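The Covered Footpath Returns

Udosska Quarterly, 8 November 2023

For most of the last century, the shop awning was among the least discussed elements of the Australian main street. It was provided by the shopkeeper, repaired by the landlord and tolerated by the council, and it kept the rain off people who had other matters to think about. Its gradual removal from newer commercial districts attracted little comment at the time. The question of how it should be replaced is now before a growing number of planning authorities, and the answers differ considerably.

The Ostapchuk Foundation for Urban Study has spent four years examining the matter. Its report, released in May under the title Shade and Shelter, assessed 3,038 commercial frontages for the cover they offer to a person on foot. The principal author, Khrystyna Tkachenko, trained as a hydrologist before turning to street design, and the report reflects that background in its close attention to runoff, wind-driven rain and the temperature of paving in late afternoon.

Its central finding concerns continuity. A street in which every second building offers cover is, for the purposes of a pedestrian in a downpour, scarcely better than a street with none. People adjust their route at the first gap. Older shopping strips, where awnings of differing heights meet edge to edge, performed well on this measure even where individual structures were in poor repair.

"The old strips were never designed as a system," Ms Tkachenko writes in her introduction. "They became one because each owner could see what the neighbour had done."

Contemporary buildings seldom carry an awning in the traditional sense. Where shelter is offered, it is more often formed by the building itself, with the upper levels carried forward and the ground floor set back. The approach has clear attractions for the developer, who gains floor area above the footpath line, and for the tenant, whose windows are shaded for much of the day.
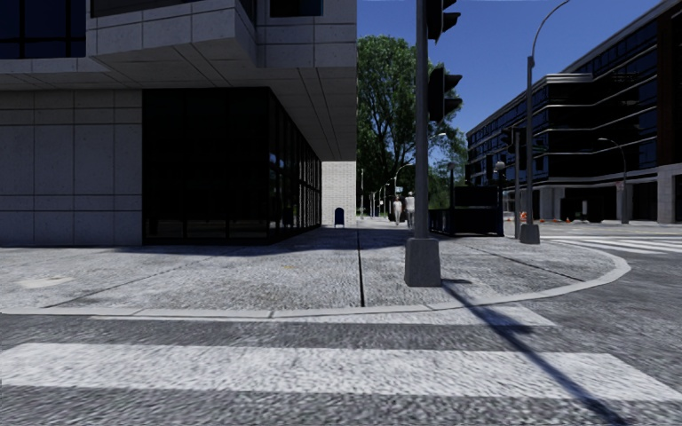
A projecting upper storey above a recessed glass storefront, shown in a computer rendering.

The report is cautious in its assessment of such arrangements. A deep overhang may provide excellent protection along its own length and none at all beyond it. Height is the other difficulty. Cover placed well above the footpath admits rain at an angle, and the benefit declines sharply in exposed locations. The report recommends that height and depth be considered together in planning controls, which at present commonly specify only a minimum clearance.

There is also the question of light. Fidel Villalba, an architect with the Melbourne practice Gumo, submitted a detailed response to the draft report in which he argued that continuous cover on both sides of a narrow street would leave many shopfronts dim through the winter months. His submission proposed glazed sections at intervals, together with pale finishes on the undersides of solid ones. Both suggestions were adopted in the final text, although the authors note that glazing requires regular cleaning and that budgets for this purpose are rarely secure.

Responsibility remains the most difficult subject. An awning attached to private property but extending over public land has always occupied an uncertain position in law, and the integrated overhang has not resolved it. Lighting, drainage and the treatment of nesting birds are all matters on which owners and councils have been known to hold opposing views for years at a time. The report includes a model agreement, set out in an appendix, which assigns each of these duties to a named party at the time of approval.

A trial of the agreement is proposed for Isa Street, where 400 metres of frontage is expected to be redeveloped in stages. The first stage covers 200 metres on the northern side. Submissions from traders have been generally supportive, with reservations expressed over the cost of joining new structures to existing verandahs and over the loss of signage positions.

The Foundation intends to publish its assessment of the first stage once the northern side has passed through a full year of weather.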